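Tabletop Steamers Now Available in the Shared Kitchens

The Damgaard Residence Office has completed the placement of tabletop electric steamers in the shared kitchens of the Junon and Trosura buildings. The steamers may be used by any resident or registered guest during kitchen hours. The item below sets out the rules for their use, with some guidance on steamed buns, which remain the most frequent request at the Residence's community breakfasts.

Steamers are to be used on a table with clear space on either side. The lid should be laid flat to one side of the pot, and a serving plate to the other, before any food is moved. Residents are asked to keep bags, papers and books off the table while a steamer is in use.
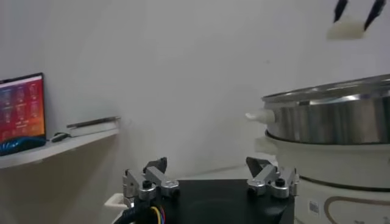 Only the steamers supplied by the Residence Office may be plugged in at the table outlets. Personal rice cookers and hot plates continue to be restricted to the counter, as stated in the Residence Handbook. Each steamer is to be signed out on the sheet by the kitchen door and signed back in once it has been washed and dried.

Védís Hjaltested, Dining Services Coordinator, has asked that residents leave space between buns in the steamer basket. Buns expand as they cook, and those set side by side will join and tear when lifted. Nine small buns should be steamed in more than one batch. Foil may be used inside the basket, but it must not cover all of the holes in the floor of the basket, and it must be removed before the pot is washed.

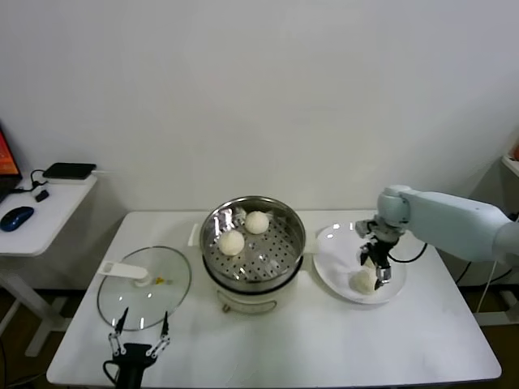 DAMGAARD RESIDENCE, April 5, 2022

The Residence Office reports that 3,041 meals were prepared in the shared kitchens during the past term. Rigoberto Alvarado, Director of Residential Life, thanked residents for the condition in which the kitchens were kept and confirmed that the present kitchen hours will remain in effect through August.

Finished buns should be moved one at a time to a plate and held gently at the sides. Tongs are kept in the second drawer and are to be returned there. The lid should be lifted by its handle, with the far edge raised first so that steam is directed away from the face. The pot is to be switched off and allowed to cool before any remaining water is poured out. Wire pads are not to be used on the steel basket; soft sponges are provided at each sink.

Faults should be reported in writing to the Residence Office, with the name of the building and the number on the sign-out sheet. Residents should not attempt repairs.
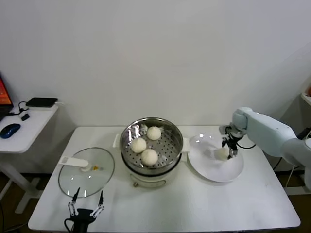 Wovon Room Closed for Painting

The Wovon Room will be closed for 13 days while the walls are repainted. Groups with standing reservations have been moved to the Trosura lounge at their usual times. Keys may be collected from the front desk.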